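Checking a Plate-Sorting Policy Before You Trust the Number
Notes by Rekha Pisharody, for anyone joining the Losano project

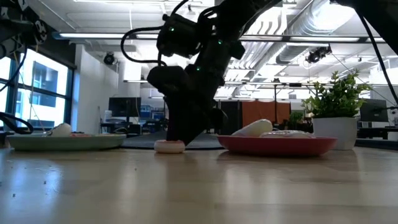

Before you start

When Lingyun Xiao and I wrote up our first Losano results, we were so pleased with the success rate that we forgot to ask what the policy had really learned. It took us most of December to sort that out, and I'd love to save you the trouble! The method below works for any task where an arm moves small things between plates on a table.

You'll need a trained policy, your list of training layouts, and a patient afternoon. Ours was trained on 968 demonstrations, all with one green plate and one red plate.

Step 1. Write down what counts as a success

Do this before the arm moves. We say the object must be at rest on the plate named in the instruction, with the fingers clear of it. A piece left leaning on the rim is a failure, even when it's heartbreakingly close.

Step 2. Run the familiar layouts

Start with 300 trials drawn from the training layouts. Leave the lights, the mats and any plants or monitors near the table alone for now - you want a clean baseline, and it's surprising how tempting it is to tidy up halfway through.

Step 3. Swap the plates

Trade the plates left for right and keep the instructions the same. Our early policy had mostly learned "go right" when we said "red," and this one change showed it within the hour.

Step 4. Start some trials between the plates

Put the object on the bare tabletop, well away from either rim. Low, round pieces are the hard ones, as the fingers have to come down very near the surface.

Step 5. Report each group on its own line

Please don't average them together. Sławomir Jakubowski keeps our scoring sheet, and he'll happily send you a blank copy if you ask him before lunch.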